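Datasets > Finance > Crypto > drerport-wallet-losses

# drerport-wallet-losses

Self-reported crypto losses and gains, small retail holders. README last touched 24 October 2025. Rough, will tidy when I get a minute.

## What's in it

- 39 CSV files, one per survey batch
- `coins.csv`, lookup for ticker names (people spell them every which way)
- `notes/`, my scribbles, ignore mostly

Each row is one person's answer about one coin. Not one row per person! Caught a few people out already.

## Columns

- `resp_id` – random, reset every batch, so don't join across batches
- `coin` – lower case, cleaned
- `bought_month`, `sold_month` – blank if still holding
- `paid_aud`, `got_aud` – dollars, whole numbers
- `feeling` – 1 to 8, where 8 is "sleeping fine"
- `would_buy_again` – y / n / dunno

Batches 1 to 6 have no `feeling` column. Hadn't thought of it yet.

## Where it came from

Online form, shared in the Stoltovcombe and Drerport investing groups. No exchange records, no wallet addresses, nothing checked against the chain. People remember their wins better than their losses, so treat the totals with care. Same goes for dates. Loads of answers say December when they probably mean "sometime over summer".

## Cleaning

Script is `bautista/clean.py`. Bautista is just the name of the tool, strips dollar signs and commas, fixes tickers, drops anything under $40. Also drops doubles, but only exact ones. Non-Aussie amounts were converted at the rate for the month they gave, wich is not perfect.

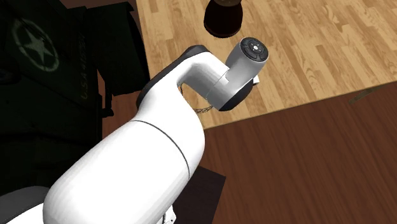

Negative `paid_aud` means a typo on the form, I left them in. Filter them out yourself. Blank `got_aud` with a `sold_month` filled in = lost the lot or didn't want to say, no way to tell them apart.

## Using it

Fine for teaching, charts, arguing with your brother-in-law. Not fine for price models or anything resembling financial advice. Please don't try to work out who anyone is from the free text.

Licence is CC BY 4.0. Credit "Virnmont survey data" and link back if you can.

## To do

- split staking out from plain holding
- batch 39 has a wonky header, skip the first line for now
- colour key for the charts is missing
- write a propper changelog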